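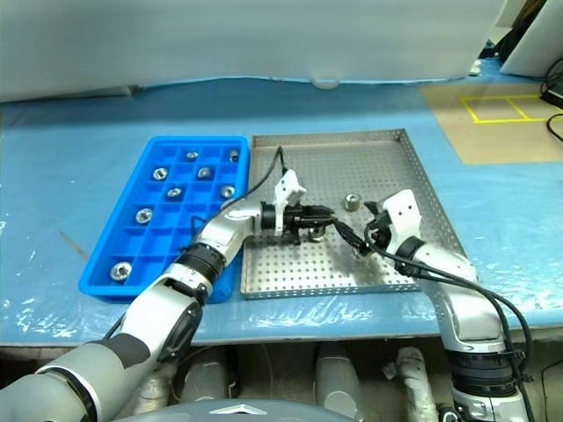
Surely the planner already knows where both arms are, so why would it ever let them get in each other's way? That was a comment under my last post, and it deserves a longer reply than I gave it at the time.

The short version is that our planner did know where both arms were, but it only knew it at the moment it was asked. The nut sorting job uses two arms over one small steel tray, with the blue compartment tray right beside it. The left arm has to pass over the blue tray to get to the steel one. The right arm comes in from the other side. When both want a nut from the same patch of tray, the two sets of fingers end up very close together, and a plan that was fine when it was made can be wrong by the time it runs.

I run this on a stack made of three parts. Umska is the perception side: it takes the head camera picture and gives back a list of nuts with a position and a pose label. Bratu is the motion planner. Cimo is the thing that sits on top and decides which arm does what next. I wrote most of Cimo and a bit of Umska. Bratu comes from Zoketum and I only change its settings.

Until last month, Cimo asked Bratu for a left plan and a right plan separately. Each request treated the other arm as a fixed obstacle in its present position. If the left arm was parked when the right arm's plan was made, the right arm got a nice short path through the space the left arm was going to move into. There was a check at run time that stopped both arms if they came too close, and it worked, but it meant a full stop, a retreat and a new plan for each side. On a bad batch I watched more stopping than sorting.

The first thing I tried was planning both arms together as one big problem. Bratu supports it. It was too slow on my machine for this job, and the paths were odd. It would lift one arm right up out of the way to give the other a slightly straighter line. I left it running over lunch one Saturday and came back to a log full of timeouts, so I dropped it.

What I have now is much simpler. Cimo keeps a small reservation table for the space above the steel tray. I split that space into a coarse grid, and before an arm may go below a set height over a cell, it has to hold the reservation for that cell and its neighbours. The height is 60 mm above the tray floor. Above it, the ordinary distance check applies. Below it, no reservation means no descent, and the arm waits at the top. Because waiting happens high up, the other arm usually has room to finish.

There are two details that took me longer than the rest.

The first is releasing the reservation. I started by releasing it when the gripper reported closed. That was too early, as the arm was still down in the tray with its fingers round a nut. Now it is released when the wrist has gone back above the height limit, read from the joint positions and not from the plan. If the arm stops half way up for any reason, the cells stay locked, and the other arm goes off to find something else to do.

The second is deadlock. Left holds cell A and wants B, right holds B and wants A. With single picks it can't happen, as each arm only asks once per pick. But I have a regrasp step for nuts standing on their side, where an arm may put a nut down in one place and pick it up again in another, and that needs two lots of cells. I made the regrasp ask for everything at the start or get nothing. It wastes a little time and I have not seen a deadlock since.

Nuts on their side are also the main trouble for Umska. A flat nut shows its hole and the hexagon nicely. A nut on edge is a thin shiny shape on a shiny floor full of small round holes, and glare in the middle of the tray does not help. The old detector would sometimes put a nut where there was only a hole with a highlight on its rim. I changed two things. I now mask the tray holes using the known spacing of the grid, once the tray corners are found, and I ask for the same detection in 15 frames before Cimo is allowed to hand it to an arm. The wait only applies to new detections, so it is hardly noticeable once a batch is going.

One problem I have not solved is the arms hiding the nuts. With the camera at the head, a gripper working low over the tray covers whatever is under and behind it. Umska used to drop those nuts from the list, then find them again as new ones, then make Cimo wait all over again. For now each nut has a memory of 40 frames, and it is only forgotten early if its spot is in clear view and empty. I work out what is in clear view by drawing the arm models into the camera picture, and the models don't include the cables. So there is a strip near each wrist where Umska thinks it can see the tray and it can't. I may just make the arm models fatter.

Back to the comment, then. The planner knows where the arms are. It doesn't know where they are going to be unless something tells it, and in my setup that something is Cimo with a fairly dull table of cells. I'm tidying up the code for the reservation part and will put it up with the settings file when the logging is less of a mess. The regrasp code will take longer.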